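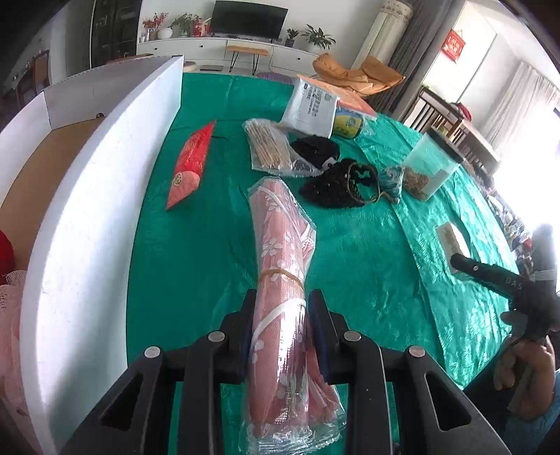
Patterned fabric rolled in clear plastic and held with a rubber band.

Preparing the household for severe storms

Stultell Residents' Service, household advice sheet. Revised 11 July 2020.

Residents in the lower part of Stultell are asked to complete the following work before August, when the heaviest storms usually reach the coast. Most of it can be done in an afternoon with things already in the house.

Outdoors

Clear gutters and the grating over any yard drain. Leaves should be bagged and not swept into the road, where they block the street drains further down. Bring in bins, garden chairs and plant pots as soon as a warning is issued. Trampolines should be taken apart or tied down at all four legs. Check that shed doors close on a bolt; a simple latch will not hold in a strong gust.

Windows and doors

Test every window catch. Where a frame lets in water, press a rolled towel along the sill and replace it when it is soaked. Letterboxes facing the sea may be taped from the inside - remember to remove the tape afterwards so that post can be delivered.

Textiles and papers

Spare bedding, curtains and clothing kept on the ground floor should be moved to an upper shelf. Roll each item tightly, wrap it in plastic and fasten it with a band or string. Items must be fully dry before wrapping, or mildew will form. Insurance papers and passports belong in a sealed bag which can be carried out of the house.

Power and water

Charge telephones and torches when the warning is given. Fill clean, lidded containers with drinking water, allowing two litres for each person per day. Keep the freezer closed during a power cut. Candles should not be left burning in an empty room.

Sandbags

Sandbags may be collected from the yard at Rotich, with a limit of four per household. Lay them like bricks, with the joints staggered, and tread each layer down. Bags that have been in flood water must not be emptied into gardens or play areas.

Enquiries about this sheet should be addressed to Gladys Rweyemamu at the Skendska office.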